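# Workshop tips: setting up a two-arm sorting bench

Notes for the Stirkent build, covering the bench and the simulated copy of it that we test against. Most of it applies to any pair of small arms sharing one table. Corrections to Larasati Subramaniam, who keeps the bench log. 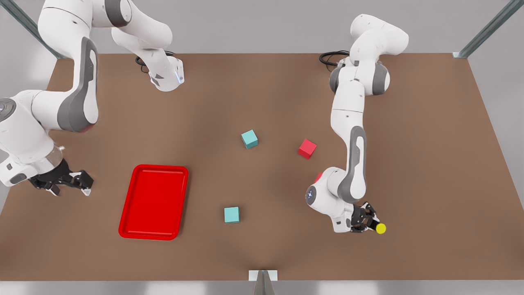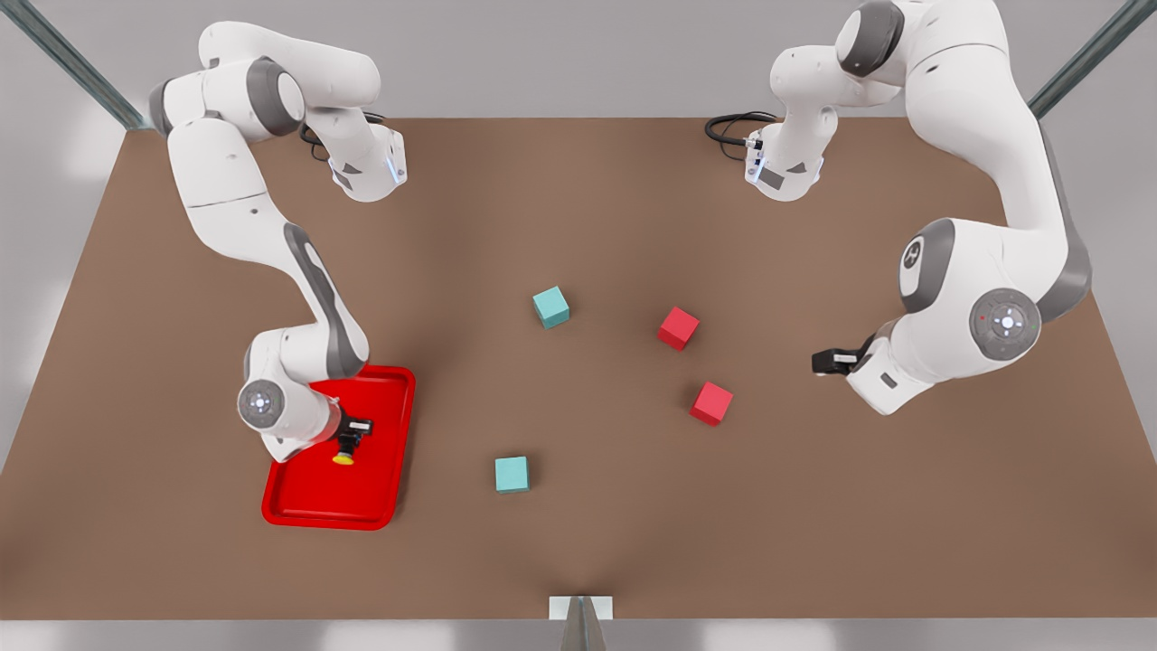

Fix the bases before you settle anything else. Every later measurement is taken from them, and a base that has shifted by 2 mm will spoil a whole table of saved positions. Bolt both at the far edge, left and right of centre, and keep the cable slack behind the base. In the model the black cables loop out near the arm bases, well clear of the red tray and the cubes, and the real ones should be dressed the same way. Leave enough loop for the first joint to turn through its full range, then tie the cable down past the loop.

## Bench top

- Matt finish only. Gloss paint throws a highlight that moves as the arms pass over it, and the colour threshold will chase it.
- Brown or mid-grey is fine. Avoid anything close to the colours being sorted.
- Check for flatness with a long straightedge in both directions and across the diagonals. Shim at the frame, never under the base plates.
- Mark the origin with a scribed cross. Tape creeps.

## Tray

Use a tray with a raised rim and rounded inside corners. A cube dropped near the edge then slides back to the floor of the tray. Stick it down with two strips of thin double-sided tape and measure the rim height after it is stuck.

Set the approach height from the rim, not from the floor. Come in vertically over the middle, descend, open the fingers, and go straight back up. Do not move sideways until the fingertips are above the rim again.

## Grippers

1. Power up with the fingers open and nothing between them.
2. Close slowly on a cube and note the motor current at first contact.
3. Set the closing limit a little above that figure.
4. Repeat with the ball. It needs its own limit and a slower close, as it will roll out if one finger touches early.
5. Write both limits on the card inside the Baudry cabinet.

Cubes that lie at an angle to the bench edge should be gripped across parallel faces. Turn the wrist to match the cube before descending. Closing on corners works in the model more often than it does on the bench.

## Keeping the arms apart

Divide the bench down the middle and give each arm one side. Where both need the centre, use a simple lock: an arm asks for the zone, waits, enters, leaves, releases. Set a timeout of 2000 ms on the request and have the arm back off to its park position if it expires.

Run every new sequence at 33 per cent speed for 4 complete cycles before raising it. Keep a hand on the stop button throughout.

## Matching the model to the bench

Measure the bench and alter the model, in that order. Friction is the value most likely to be wrong. The Reno settings file has figures for painted board that are too high for our top, so use the Jukcombe file and adjust from there.

Save the model under a new name each time a base, tray or bracket is moved. The April version still has the old tray position and should not be loaded on the bench controller.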